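# Voltberg Field Recorder: notes after a season of land monitoring

Our group documents grazing disputes in the hills above Skaltholm, where herding families have been losing access to common pasture along the Biris. We needed a device that records a position, a timestamp and a photo in one file. 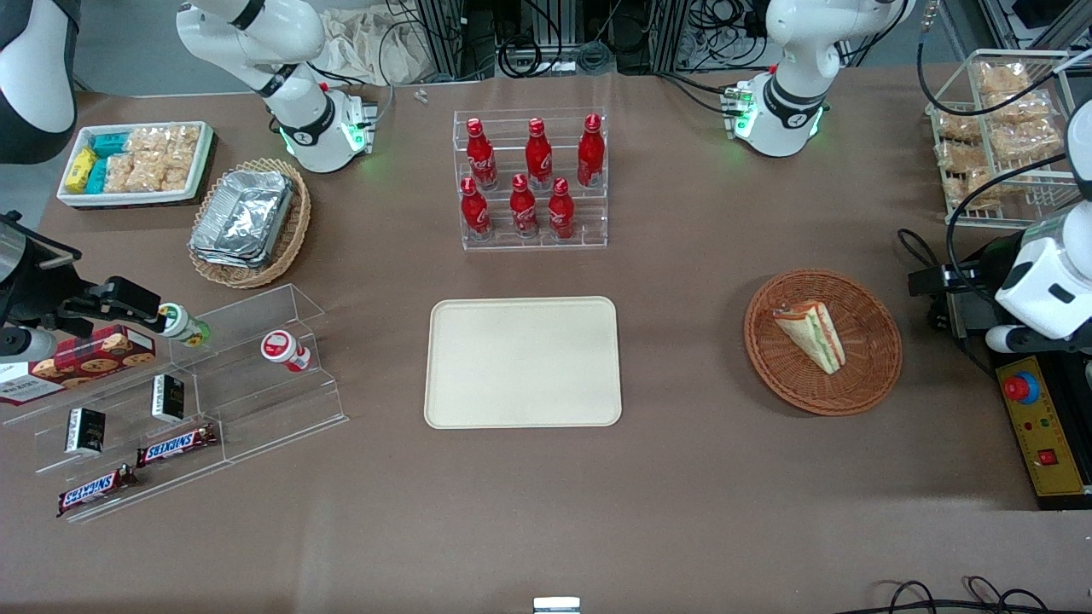 The second requirement was that the file should stand up when a land office lawyer asks how it was made. The Voltberg signs each record at the moment of capture and writes it to two memory cards. Any later edit breaks the signature. In 272 records we had one failed signature, traced to a card pulled out during a write.

**Position.** Accuracy is good on open ground. Against the known survey markers, typical error was under a meter. In the gorge it got worse, and the unit took up to 41 seconds to settle on a position. It will save a record before then if you let it, with only a small gray icon as a warning. Turn on "wait for fix" in the setup menu.

**Battery.** Rated for 12 hours. We got about 9 in December, with the screen dimmed. The battery is removable - a spare is worth carrying.

**Controls.** The buttons work with gloves. The menu does not; the lock option sits next to "delete last," and both need the same long press. Detlef Kettler lost two fence records this way on his first walk.

**Export.** The desktop program produces a map file and a printable sheet for each record. The sheets were accepted at the district hearing without comment. Place names can be entered in only one script, a serious fault where the families and the land office use different names for the same field. We added the second name by hand on every sheet.

**Price.** 761 with the case and one battery. A phone with a free mapping app covers most of the same ground, but it does not sign records, and a seized phone also gives away the owner's contacts. The Voltberg stores no contacts and has no radio for sending data.

I would buy it again for boundary and access work. For recording incidents as they happen it is too slow - four seconds from standby to first photo - and we still use a separate camera for those.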